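Vanico Plaza owner asks the town for smaller shops and a second entrance

The owner of Vanico Plaza, the shopping center on Lozano Road in Estham, has asked the Planning Board for permission to divide its largest empty store into several smaller spaces. The application was presented at the October meeting, and the board will continue the discussion in its next session.

The store in question was a furniture showroom for many years. It closed last spring, and its windows have been covered with brown paper until now. Flonham Properties, the company that owns the plaza, told the board that it looked for one tenant who could take the full space, but that the talks did not lead to a lease. The new plan would make four storefronts, each with its own door to the parking lot and its own loading access behind.

Citlali Olvera, the leasing manager for Flonham, said that a shop for clothes and household linen has signed a letter of intent for the corner unit. She did not want to give the name before the lease is final. A dental office is interested in the unit beside it. For the other two spaces the company is speaking with food businesses, but there is no agreement yet. 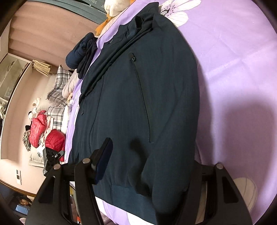 Navy zip-up jacket with a ribbed waistband.

The part of the plan that took the most time in the meeting was the traffic. Today all cars enter and leave the plaza by the light on Lozano Road. Flonham proposes a second entrance on Mill Street, for right turns only, at the place where the fence ends now. Tiburcio Aguirre, the traffic engineer hired by the applicant, explained that the new entrance would take away a part of the cars that wait at the light in the late afternoon. To build it, the plaza would lose 14 parking spaces. He said the lot would still have more spaces than the code requires.

Residents of Mill Street were not all convinced. Brisa Ibarra lives nearly opposite the proposed entrance, and she told the board that drivers already use the street as a shortcut to the highway. She asked for a sidewalk on the plaza side before any new entrance is opened. Another neighbor wanted to know if delivery trucks would be allowed to use Mill Street at night. The answer from the applicant was no: trucks would continue to come from Lozano Road, and deliveries would finish at 9 in the evening. The board chair, Abundio Beltrán, asked that this be written in the conditions of the approval – if there is an approval – so that it stays valid also when the tenants change.

There was also a question about the signs. The plan shows one sign above each storefront and a new sign at the road with the names of all tenants. The present road sign is older than the current rules and is taller than they allow. The board asked Flonham to return with a lower design, and with lights that are turned off when the last shop closes.

The merchants who are already in the plaza mostly support the change. The owner of the shoe repair, who has been there for 21 years, said that fewer people walk past his door since the showroom closed, and that the weekend was always his best time. He is worried about the construction work, though, and asked that the walkway in front of the existing shops should stay open for the whole period. Ms. Olvera answered that the work would be done in two phases and the walkway would be closed only for short times, with notice to the tenants. 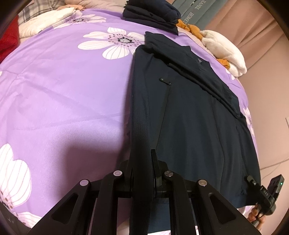 The question of rent came up too, although the board has no power to decide on it. Two of the present tenants have leases that end next year. They said that they have not yet heard what the new conditions will be, and they would like to know this before the holiday season, when they must order their goods. Ms. Olvera said she will meet with each of them separately.

If the plan is approved in winter, Flonham hopes to start the interior work in March and to open the first unit before the end of summer. The second entrance would need a separate permit from the county, and this can take up to nine months.

The drawings and the traffic study can be seen at the Planning Office in Town Hall, under application number 1433. Written comments are accepted at the same office until noon on the day of the next session. Please put the application number and your street address on the letter. Comments without an address are not entered in the record.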